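Tulano Open Day: Cup Handling Recordings

Recordings from the June open day, where visitors picked up a pair of hand-held grippers and had a go at table tasks themselves.

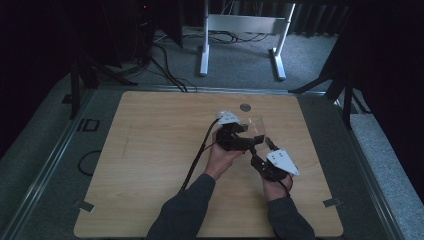
What you get

Short episodes of people handling a clear plastic cup with two grippers, one in each hand, seen from head height. Each episode has video, a gripper log and a line of notes typed in by whoever was hosting at the time. We love the notes! Some are only "good one", but others tell you a lot about how a person got used to the jaws.

How the day ran

Doors opened at 2 and we kept going until 5. Every visitor got a quick demo from Ju-won Gil or Mareike Schmieder and then seven minutes at the table. Brayan Giraldo looked after the logging. The youngest people in line were often the fastest learners, and it was great fun to watch them coach their parents (we cut the audio, sadly, so you'll miss that part).

Folders

episodes/ one folder per turn, 45 in all
notes/ host notes, plain text
tools/ the Cudel reader, needs Python 3

Run tools/check.py first. It prints the length of each episode and warns you if a log is shorter than its video.

Known problems

Clear plastic is hard on depth estimates, so expect holes where the cup should be. A few logs start late. Spelling in the notes is as typed.

Use

Free for research and teaching. Please don't try to identify visitors. If you make something with this, write to Dörte Kasten, we'd be delighted to see it and may show it at the next open day.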